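Ticket 1095, language course pages, Delevside
Opened by: Emiliano Salinas

The greeting lesson in Welirix shows squares where the long vowels must be. Sound is fine. 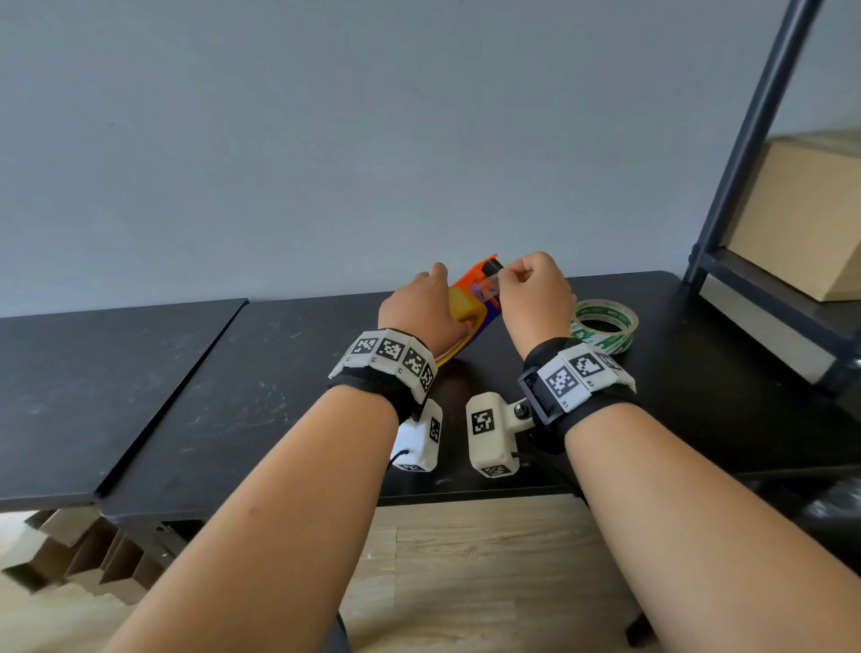 Both hands on the plastic piece, black cap at its tip.

Sunday: I changed the font to Venter. Lesson 2 is correct now, lesson 54 still has squares.

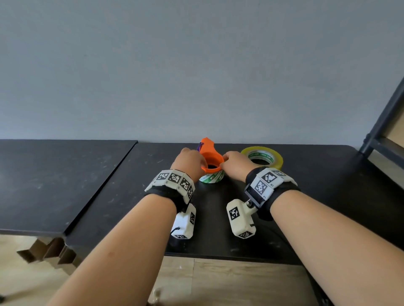 Orange tape dispenser on a roll of white tape.

Dukmont answered that the old word list was saved in a wrong encoding. I exported it again,

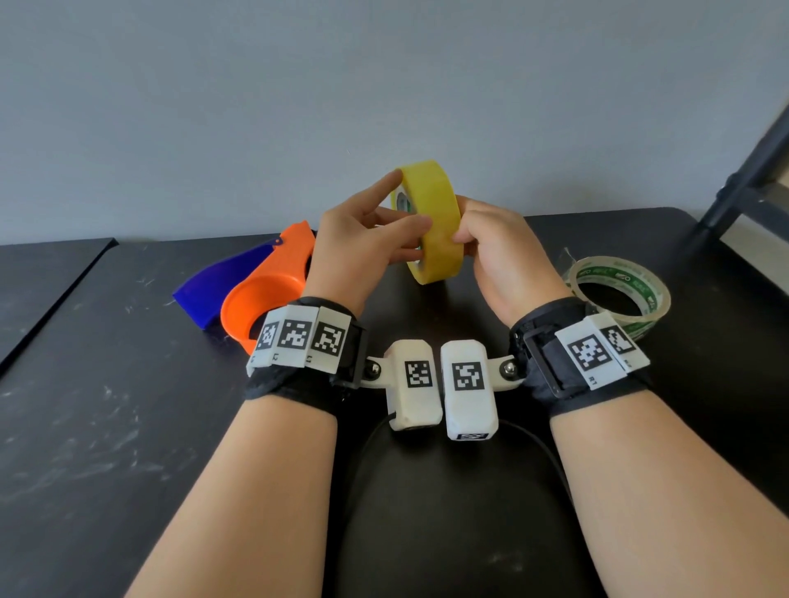

and 124 words have their marks back. Please keep the ticket open, I did not check the songs yet.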